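Cutting mats: what's worth believing

There is a lot of advice going round about cutting mats, and most of it seems to have been written by people selling cutting mats. I've worn out several over the years, on paper, leather, lino and a great deal of curtain fabric, and I no longer believe half of what it says on the packet. What follows is what I do now.

Ignore the word "self-healing" until you've used it for a month

Every mat claims it. What it means is that a shallow cut closes up enough for the next blade to skate over it. A deep cut doesn't close, and no mat I've owned has recovered from one. If you lean on the knife, you'll have a groove, and your blade will find that groove every time you cut near it. Make two or three light passes and let the blade do the work.

I bought a Vallex on the strength of a label promising 2000 cuts. I have no idea who counted. Mine had a trench down one side by April, which was my own fault for trimming cork tile on it, but the label didn't mention cork tile either.

Don't soak it in hot water

You'll find people telling you to put a tired mat in a hot bath with a splash of vinegar. I tried this once and got a mat that smelled of chips and rocked on the table like a saucer. Cool water, one drop of washing-up liquid and a soft nail brush, going in circles, will lift the fluff out of the cuts. Rinse, pat it with a towel and leave it flat. Lint is what makes most mats feel worn, so try this before you spend anything.

If it has already warped, lay it on a warm floor under a sheet of board with some heavy books on top and leave it overnight. It works on a slight curl. On a proper buckle it does very little, whatever the videos say.

Check the grid before you trust it

Printed grids are a guide. They are not a ruler, though they're sold as if they were. Put a steel rule along one line and read off the far end, then do the same the other way. On my old Nikora the lines ran short by a whole millimetre over 200, which doesn't matter for birthday cards and matters very much for a roller blind.

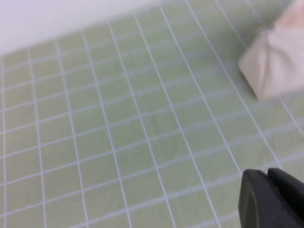

White lines on pale green. Easy on the eyes, but measure them anyway.

Look straight down when you line something up, too. From a low angle the squares bunch together towards the back and it's very easy to be a line out. I stand up for anything longer than my forearm.

As for colour, the packets say green rests the eyes. Perhaps. I find pale mats easier with dark cloth and hopeless with white paper, and that's as far as I'd take it.

Storage

Flat, away from the radiator and out of the sun. Under the bed is fine. Don't roll it, even if it came rolled, and don't leave it in a parked car.

The double-sided question

Turning the mat over does give you a second surface, but only if you haven't cut right through the first. The Falcão sort with inches on one side and centimetres on the other are handy enough – I just wouldn't pay extra. Mark the side you use for glue and messy jobs, or you'll end up with both sides sticky.

Blades

If your cuts are ragged, change the blade before you blame the mat. I snap off a segment whenever paper starts to drag. The old pieces go in a lidded tin, taped shut when full.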